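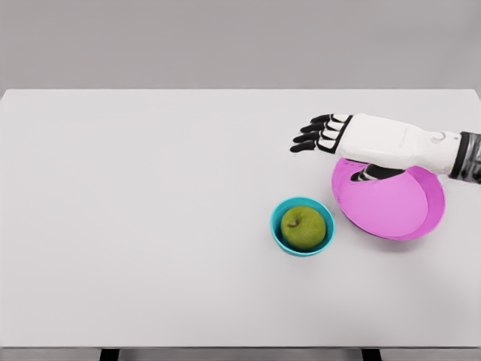
Simulated tabletop, white surface, grey wall behind.

Pluveck School Connectivity Survey

Contents

Pluveck is a small set of survey responses on how pupils in the Plerbridge district followed lessons from home while their schools were shut. It holds one row per household, plus a separate file with one row per school. The survey was run by phone and on paper forms handed out with textbooks.

Files

households.csv - 300 rows, one per household that gave a complete answer
schools.csv - 7 rows, one per school
codebook.txt - column names, answer codes and the wording of each question
forms/ - blank copies of the paper form

The files are UTF-8, comma separated, with a header row. Empty cells mean the question was not asked. A refusal is coded R, and "don't know" is coded D. Please keep these apart when you load the data. Some spreadsheet programs will turn the school codes into numbers and drop the leading zero, so import that column as text.

Main columns in households.csv

hh_id: random identifier, no meaning outside this dataset
school_code: matches schools.csv
children: number of school-age children living in the household
device: best device a child could use for lessons (none, basic phone, smartphone, tablet, computer)
device_shared: whether that device was also used by an adult during the day
signal: the parent's own rating of mobile signal at home, 1 to 5
lesson_mode: how most lessons reached the child (live video, recorded video, messages, radio, printed sheets, none)
hours_week: hours of lessons followed in the week before the interview
cost_note: free text on what the family spent on data, translated where needed

How the data was collected

Class teachers passed on contact lists with the parents' agreement. Of the 300 households, 200 were interviewed by phone and the rest filled in the paper form. Phone calls were made in the evening, after 6 pm, when the family phone was more likely to be at home. Collection ended in July.

Devendra Kandpal wrote the questions and trained the callers. Rafail Tsoukalas did the data entry checks and maintains the files. Paper forms were typed in twice and differences were settled by going back to the form.

Known problems

Families with no phone at all are only in the paper part, and the return of paper forms was poor at two of the schools. The share of children with no device is therefore probably too low.

The signal rating is an opinion. Neighbours on the same network gave quite different answers, and we did not measure anything ourselves.

hours_week was answered by a parent in most cases. Where an older child was on the line the caller sometimes took the answer from them, and there is no column recording this. It should have been on the form.

In the first version the codes for radio and printed sheets were swapped for school 05. Fixed in the current version. If your copy has no codebook.txt, it is the old one.

Privacy

Names, phone numbers and villages have been removed. Free text was read through by hand and anything that pointed to a particular family was cut - cuts are marked [...]. Please do not try to match households to real people.

Use

The data may be used for teaching and research, with credit to the Pluveck survey. It is too small to support figures for the whole district, and it should not be used to rank the schools.

Loading scripts are kept separately under the name Julloritz. They are optional.

Corrections

Send corrections to Rafail with the hh_id and the column name.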